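Chapter 5
Static Charge in Everyday Materials

5.1 Charging by Contact

When two different materials touch and are then pulled apart, one of them usually ends up with extra electrons and the other with too few. The effect is called contact charging, or triboelectric charging. Rubbing is not required. It increases the charge mainly by bringing more of the two surfaces into contact, and by repeating that contact many times over a short period.

The direction of transfer depends on the pair of materials. Hair rubbed with most common plastics tends to lose electrons and become positive, while the plastic becomes negative. A ranked list of materials sorted by this tendency is called a triboelectric series. Published lists do not fully agree with one another, and the order of two nearby materials can be reversed by dirt, moisture, or a change in surface finish. A series should be read as a guide to likely outcomes and should not be used to calculate an amount of charge.

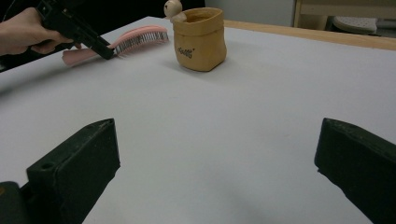
Figure 5.1 Hairbrush with a pink handle and rows of thin dark bristles, on a white tabletop.

Consider dry hair that is brushed for a short time. Each pass brings many strands into contact with the brush and then separates them. The strands gain charge of the same sign, so they repel one another and spread apart. They are also attracted to the brush, which carries charge of the opposite sign. Both forces follow Coulomb's law, introduced in Section 5.3. A strand of hair has very little mass, and even a small charge can produce a force larger than its weight.

5.2 Insulators, Conductors, and Leakage

Charge placed on an insulator stays close to where it was placed. Charge placed on a conductor moves freely, and if the conductor is connected to the ground it drains away. Most plastics are good insulators, and for this reason they hold a static charge long enough for it to be noticed. Metals can be charged by contact as well, but the charge is lost at once unless the metal is held by an insulating support.
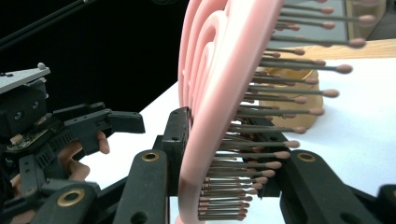 Humidity has a strong effect on leakage. In moist air, a thin film of water forms on many surfaces and provides a path along which charge can move. In the Lotau classroom trials, Sjögren and Amundsen charged a set of 14 plastic rods by rubbing them with wool and recorded the voltage of each rod at fixed intervals. In dry air, several rods were still above 1000 volts after 36 minutes. In humid air, none of the rods held a reading above that level for more than five minutes. The procedure is given in full in Laboratory Exercise 5A.

A high voltage does not by itself indicate a large amount of charge. The charge on an object is the product of its voltage and its capacitance, and small objects have small capacitance. The energy released in an ordinary household spark is correspondingly low. Exceptions involving fuel vapor and fine dust are treated in Section 5.6.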